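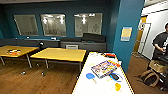 Chapter 2
Learning from a Demonstration

On a Monday in July, a class of 16 trainees visited the automation workshop at Sulemana to watch a robot sort small household items. Their host, Ebenezer Eshun, asked them to write down every pause the machine made and to leave the question of cause until later. The robot, known to the staff as Ova, had by then completed 873 sorting runs.

A demonstration shows a system under conditions its makers have chosen. The visitor's task is to learn what those conditions are - the lighting, the objects, the help given by staff - and to ask which of them could change.

In this chapter you will prepare questions for a site visit, keep an observation log, and compare your notes with those of a partner. Section 2.1 begins with the log kept by one trainee, Mohammed-Awal Dogbe.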